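CLILLTHORPE – The Clillthorpe Office of the Inspector General released the results of its review of municipal vehicle contracts on July 14, 2025, and referred two findings to the county prosecutor. The review covered purchase, leasing and repair agreements signed by the Department of Public Works over three fiscal years.

Investigators examined 624 invoices submitted by Mondard Fleet Services, the city's primary repair contractor. Of these, 263 lacked the written work authorization required under Section 9 of the city purchasing code. The missing forms were concentrated in the light vehicle pool, which consists mainly of Honda sedans assigned to inspectors and code enforcement staff.

The report also identifies a pattern of split billing. Repairs priced above $500 require sign-off by a division manager. In 41 cases, a single repair was entered as two or more invoices, each below that amount and each dated within the same week.
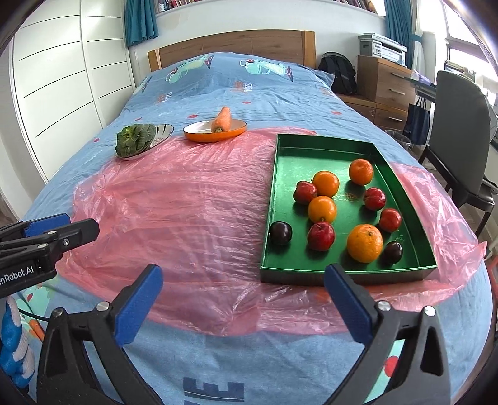 A second section of the report concerns Hotik Consulting, a firm retained to advise the department on contract scoring. The firm did not file a conflict of interest disclosure before taking part in the evaluation of repair bids. City rules require the disclosure to be on file before a consultant receives any bid material.

"The purchasing code sets out who approves a repair and when," said Inspector General Kiyoshi Mizuno. "In the files we reviewed, that approval was often missing or was added after payment. We have given the prosecutor the records relevant to that question."

The referral is not a finding of criminal conduct. No charges have been filed, and the office will not comment on individual employees while the prosecutor's review is open. Two public works supervisors have been placed on paid administrative leave under the city's standard personnel procedure.

The report makes 11 recommendations. The department has accepted nine, including a system block on payment of any repair invoice without an attached authorization and a monthly sample audit of 200 transactions. It has asked for more time to respond to the remaining two – both of which concern rebidding the repair contract before its current end date. A written response is due in August.

Printed copies of the full report, with the invoice schedule and the department's reply, are available at the City Clerk's counter during regular business hours. Names of employees below the rank of division manager have been redacted.

Media inquiries should be directed in writing to the Office of the Inspector General, City Hall, Clillthorpe.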